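Gristine Workshop, bench notebook
19 March 2023
Entry 357

The desktop unit received from the Feng office was opened for inspection prior to reuse or parts recovery. The side panel was removed and the unit was left unplugged for 30 minutes before any work on the board.

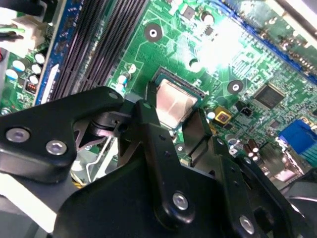
Processor in its socket, with the memory slots to the upper left.

The capacitors by the memory slots are to be checked individually for swelling before power is applied. The processor is to stay in the socket until the board has been entered in the parts register under number 1667. Thermal paste is to be drawn from the Jatier stock; 2 tubes remain. Cable positions to be noted before the board is lifted out.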